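Household tips from Stodano, 2nd November

Flower arranging remains difficult for machines. Stems bend, and vases tip easily.

## Arranging

- Sort stems by color before filling the vases.

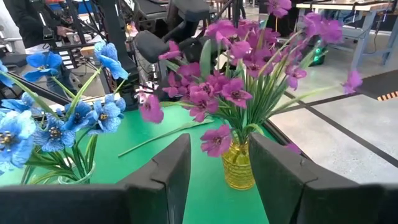 *Blue and purple artificial flowers in separate vases.*

- Place long stems one at a time – a machine may need several attempts.

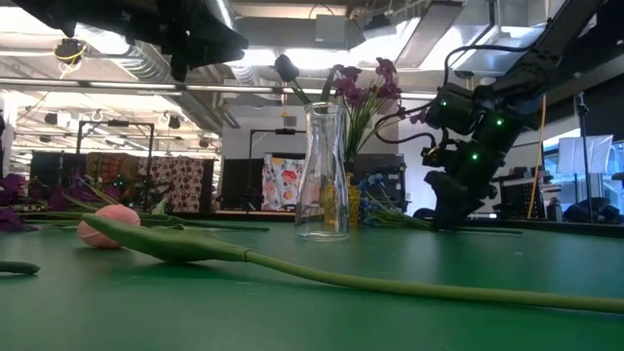 ## Leaves

Grip foliage low, near the base. Final shaping is still best done by hand.
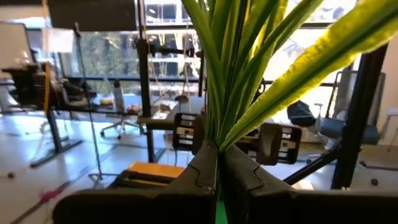 *Long leaves held at the base.*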